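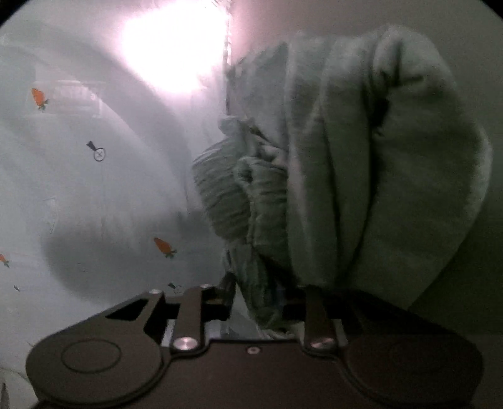

What I Would Budget for a Second Gripper (and What I Left Off the First List)

A few of you wrote in after my last post asking what it costs to get going with hand-held grippers at home, and I promised a proper answer, and then it was July and I had spent every evening picking up laundry with one. So pour yourself something cold and let's get into it!

I started out with a spreadsheet that had one line on it. The line said "gripper" and I felt very organized. By the time I was done there were 30 lines, and the gripper wasn't even the part that gave me the most trouble.

The one I bought is the Kena, through a small reseller called Ivcombe. I went back and forth for weeks between that and the Petchrat, which is lighter and has a nicer handle (I got to hold one at the Brurkthorpe maker fair, and oh, it was comfortable). What decided it for me was spare parts. Ivcombe sells the fingers separately and the Petchrat people wanted me to send the whole tool back. If you are shopping now, ask about fingers before you ask about anything else.

Memory cards and batteries

I bought one card and one battery to start. Please don't do this. I'd plan on 4 batteries if you want to work through a Saturday without sitting on the stairs waiting for a charger, and enough cards that you can leave one copying while you fill the next. Shipping on my second order was almost as much as the battery in it, which still annoys me.

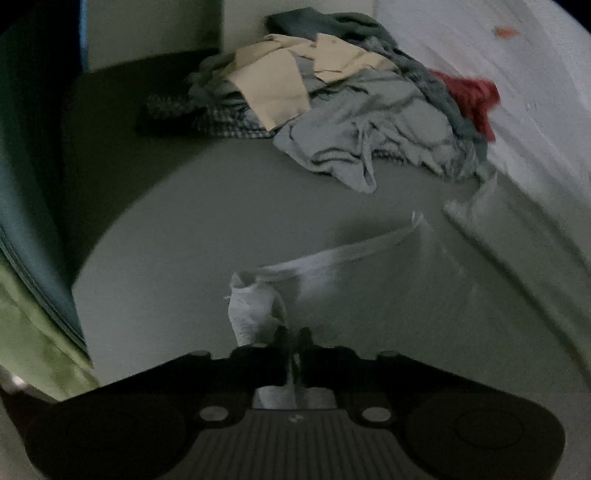

My own line items got a lot more sensible once I stopped thinking about the tool and started thinking about the jobs. I wanted a machine that might one day deal with a bedroom floor, so the bedroom floor is where I work, and cloth is most of what I pick up. A crumpled white sock is a very different thing to hold than a shirt spread out on the carpet, and I had put nothing in the budget for finding out how different. Now there's a line for fingertip pads in two kinds of rubber, and another for a decent lamp, because my carpet is gray and the room is dim and I was forever squinting at the footage afterward.

The lamp came to $30 and I wish I'd bought it first. The pads were a bit more, and I went for the bulk pack of 100, partly for the discount and partly because I know myself. Add a carrying case, a spare cable, and a box of those little screws (order extra of those), and my total for everything besides the gripper was $113. That's before storage. I'm still paying by the month for storage and pretending I'm not.

For round two I'm leaning toward a second Kena so the spares fit both, though if Petchrat ever starts selling fingers on their own I may have to go and hold that handle again. I'll put the spreadsheet up once I've taken my grumpy notes out of it.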